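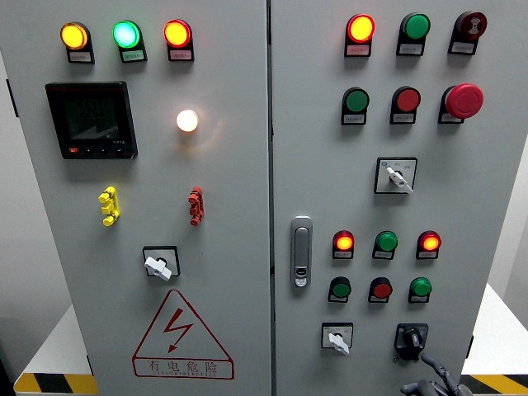

Control cabinet doors, left and right. Three lamps lit along the top of the left one.

Tuesday, February 7, 2023

Labels again. I had meant to spend today on the Drudodis write-up and spent it on adhesive instead, so the write-up remains in the excellent condition it was in before Christmas, two headings and a date.

Background for anyone reading who wasn't at the bench last week. Plonen want legends on small plates that stay put and stay readable. Their present ones curl at the corners by the second summer and the print goes the colour of weak tea. They sent us a bag of the dead ones, which Karim Awwad has filed under B for bag.

Stocks on test:
Li white, matt, the thin one
Li white, gloss
Wornex polyester, matt
Wornex polyester with the clear overlay

All cut to the same size on the guillotine, corners nipped with the small punch. The punch wants sharpening. The first strip of the gloss came out with whiskers and I recut it. Discarded strip is in the drawer, please don't use it for anything that matters.

Panels wiped with isopropyl, left 15 minutes, labels put down with the felt squeegee, then left overnight. The overnight bit was not in the method. I went home and forgot them. It has now been written into the method, in a confident hand, as "overnight dwell", and we shall be doing it for every batch from here on.

Rub test this morning. 400 strokes with the dry cloth, then the same with cloth and washing-up liquid. Li thin: print softening at the ends of the long strokes of the letters, worst on the small type. Li gloss: fine dry, poor with the detergent, the black comes off on the cloth in a pleasing brown. Wornex plain: slight dulling, all readable at arm's length. Wornex with overlay: no change that I could see, and I looked for a while, partly to avoid starting on the peel.

The counter on the rub rig stuck at 122 on the second run of the gloss. I carried on by counting aloud, which went well until the phone rang. Treat that one result as "a lot of strokes". Repeat tomorrow if the counter can be persuaded. It has been meaning to die since June.

Peel. Only got through the two Li stocks. The thin one tears before it lets go, so there isn't a proper number to put down. The gloss comes away whole and leaves a ring of adhesive behind, slightly off to one side, as if it had been put down in a hurry, which it had. Wornex pair to follow. Spring balance zeroed before each pull and it had drifted each time, so the cheap balance is living up to its price.

Type size. Karim is still in favour of going up a size and dropping the second line of text. I agree with him and have told him so, and he now seems less sure. The trouble is that Plonen's drawings have long legends, some of them practically letters home, and a plate can only hold so much. Options are a smaller face, a bigger plate, or somebody ringing Plonen and asking whether "auxiliary" needs spelling out every time. I have put Karim down for the call.

Tried three faces on the Wornex plain. The narrow one packs in the words but the threes and eights fill up after the rub test and become the same digit. For a part number that's a bad habit. The ordinary one is dull and works. The third is the one I liked, so naturally it has a capital I you can't tell from a lower-case l. Going with dull.

Stock position: 1860 blanks of the Wornex left on the shelf, one roll of overlay opened and one not. Li nearly out and I don't propose to reorder until the peel is finished. Isopropyl low. Somebody has borrowed the good tweezers – the ones with the blue tape – and returned a pair that look like them from a distance.

To do:
Wornex peel, both
Rerun Li gloss rub, with a counter that counts
Window-sill samples: turn them round, they've only faded on one side
Sharpen punch
Plonen re "auxiliary" (KA)
Drudodis write-up, third heading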